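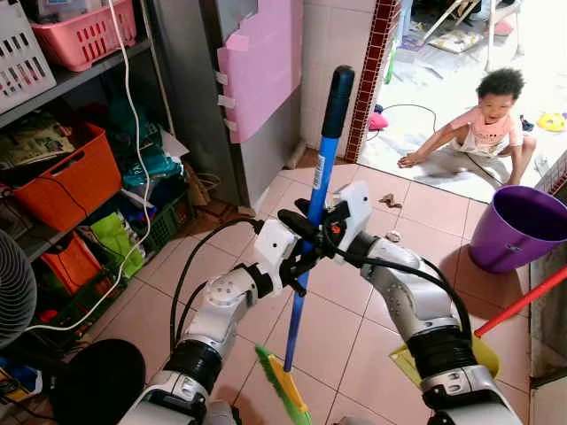 Sweeping task, storage room site: both grippers on the broom handle.

Erkero household manipulation project
Progress report to the Ziltholm fund, 4th August

Work this period went into two-handed sweeping. The question we set in the proposal was whether a policy trained on demonstrations from many homes holds a long tool better than one trained on more data from a single lab. We now have a first result.

Data. We recorded 1,602 sweeping demonstrations, of which 600 come from the mock apartment at Vidmar. The rest were collected in lived-in homes in Liloston, with shelves, buckets and cords left as they were. Each barcode on a tool handle is logged with its episode, so results can be split by tool.

Method. The earlier controller planned each arm separately and the grippers drifted apart along the handle. The new one treats the two hands and the broom as a single body and predicts one motion for it — the arm commands are worked out afterward. Training takes 5 days on our current machines.

Result. In 20 test runs per policy, the mixed-home policy kept its grip through the full stroke more often than the Vidmar-only policy. The gap was widest on tiled floors, where bristles catch on the grout. Neither policy is good at corners, and both lose track of small debris once the broom head covers it.

Problems. Cable routing on the arms still limits wrist rotation. A replacement harness is on order.

Next. We will add the dustpan step and repeat the tests with handles of different thickness. The full results table and the code go to the fund in November. We ask for no change to the budget — the harness is covered under equipment.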